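The Blue Shirt

Setareh Talebi had 40 shirts to get through before the van left for Bernbridge, and by three in the afternoon on Friday she had stopped liking any of them.

They came from the Coten warehouse in sacks, 100 to a sack, and they had been packed by someone in a hurry. The first job was always to find the collar. After that came the sleeves, then the sides, then the bottom edge up to meet the shoulder. Her aunt Liepiņa had taught her to do it on a bed, with the shirt face down and the palms doing most of the work. A table was better. Her back told her so every evening.

"You fold like you're mad at it," said the man across from her. He was new, and he talked.

"I'm not mad."

"You pulled that one pretty hard."

She looked at the shirt. She had pulled it hard. She laid it down again and opened it out, and this time she went slowly, lining up one edge with the other and waiting for the cloth to settle before she let go. A sleeve slid out. She tucked it back.

Her brother had called that morning from Istton. He wanted his things, the ones still in her hall closet, and he wanted them mailed. Two winter coats, some sweaters, a blue shirt their father used to wear to weddings. He hadn't asked how she was. She had said she would see about it – and then she had gone to work and folded other people's clothes for six hours.

"What do you do if it won't lie flat?" the new man asked.

"Start over."

"Every time?"

"If it's bad enough."

He nodded and shook his out. It was bad enough. She reached over and showed him where to hold it, near the corners, and they went on like that until the light in the windows changed.

At home she took their father's shirt off its hanger. She folded it twice before she was satisfied, and then she put it in her own drawer.
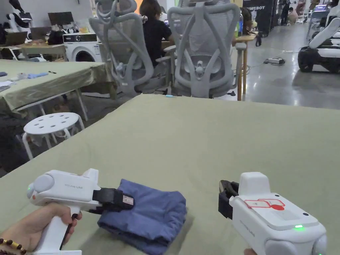
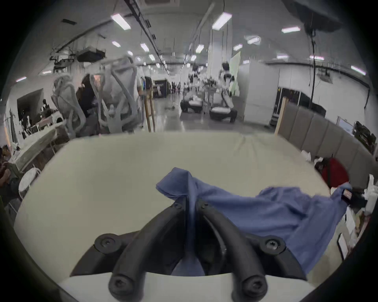
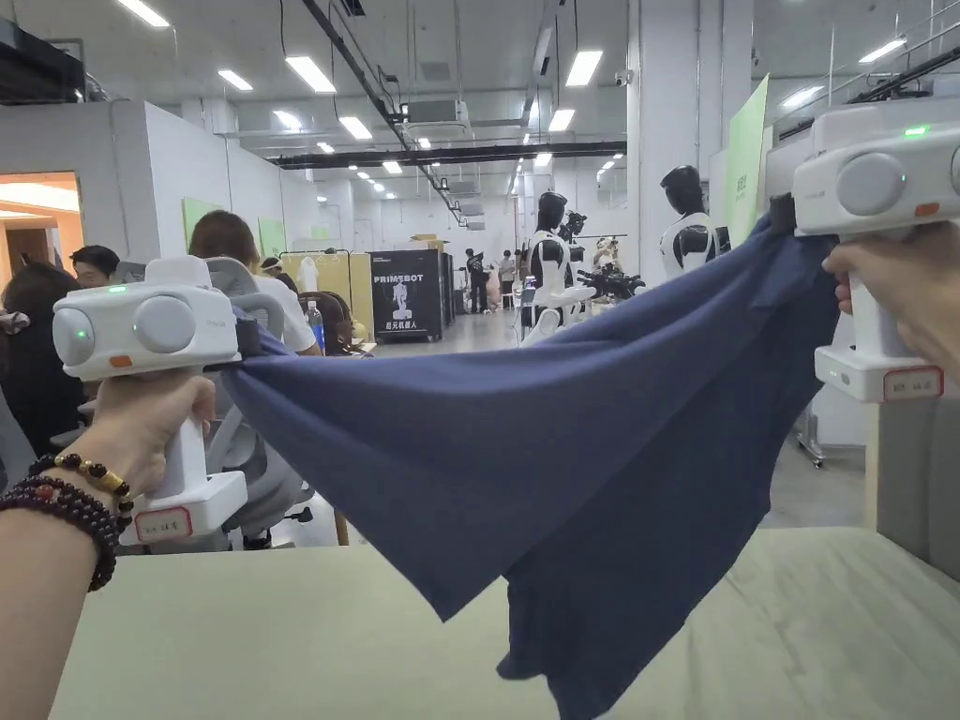 Blue cloth, at the table.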